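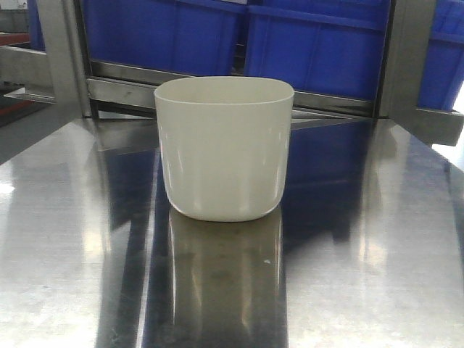 Morag Urquhart sells a service that most of her customers would like not to need. Her firm, Jastau, rents robot picking cells by the month to small packing businesses, and she has been at it long enough to have lost any interest in the word "revolution". "People ring up wanting a revolution," she says. "Then I ask what they pack, and it's tubs." The cell she has set up for me at the Dranham workshop is a stainless steel table in a metal frame, with blue plastic bins behind it, and the object of everyone's attention is one cream-white cup with rounded corners, standing on the steel directly over its own long reflection. It looks like something you would keep cotton buds in. According to Urquhart it has ended more sales demonstrations than the power going out.

The trouble is the shine. The service is called Unow, a name she inherited and pronounces "you know", with visible effort. Its camera has to decide where a cup stops and the table starts, and polished steel is no help with that. "You've got a cup, and you've got the cup's upside-down twin, and the twin is longer," she says. "Early on, the software liked the twin better. It would go for it with total confidence. Straight into the bench."

I ask why she doesn't just use a matte table. She gives me the look of someone who has been asked before. "Because the customer has a steel one. They paid for it, they hose it down, they're fond of it. I'm not going to turn up and tell them to buy a new table so my robot feels better."

Mizanur Hettiarachchi handles the training side, and his view of the smudges is warmer than mine. He won't let anyone wipe the steel before a session. "A clean table is a brochure," he says. "Go to a real packing room at the end of a shift and have a look at the bench. If it only works after a polish, the customer has hired a robot and a cleaner." He has recorded 3000 picks for this shape of cup alone, moving it a little each time, and says he has begun to see it when he shuts his eyes. He doesn't sound as though he's joking.

Unow costs $149 a day on top of the monthly rental, which covers Hettiarachchi or a colleague teaching the cell a new item. Most items take a day or two. I suggest that a person could pick up the cup for a good deal less. "Sure," says Urquhart. "Find me one who'll do it at four in the morning and come back tomorrow. My customers have been advertising since August."

One of those customers is Alaoui, a cosmetics packer that took a cell on trial and kept it. They agreed on a pass mark beforehand: 400 cups in a row from table to bin without anybody stepping in. The first attempt stopped at 10. Urquhart tells this story without being pushed, and I'd guess she tells it to prospects as well. "They'd bought a cake," she says. "We ate it standing up, very quietly." The full run came the following week, with no cake.

What it still can't do would fill a second brochure. Clear lids defeat it. Nested cups come up in pairs, and bags are a subject Hettiarachchi asks to leave for another visit. The contract lists all this on its front page, which he wrote and which the sales side has twice tried to move to the back.

I leave unsure whether I'd rent one, though I don't pack tubs. Urquhart isn't bothered. She has two more calls to return, one from a man with a glass bench. "Glass," she says to Hettiarachchi, who has already put his coat on.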